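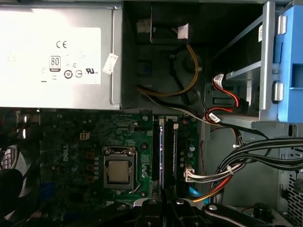 Side panel off: power supply at the top, blue drive carrier on the right.

Review: refurbished Dell desktop, bought from Hamel
Posted by Jamie Haslam, February 27, 2023

I paid $300 for this as a second computer for the home office. It does email, spreadsheets and video calls without any trouble.

The inside is tidy enough. The thick black cable bundle is held with a white tie, and the SATA cables carry labels, handy when you're swapping a drive. The supply has an 80 PLUS badge — good to see at this price. The blue plastic carrier feels a bit flimsy in the hand but it holds the drive firmly.

My main gripe is the fan, louder than I'd like under load. Delivery was slow too, and the box had no power cord in it. Hamel posted one out when I rang.

Four stars.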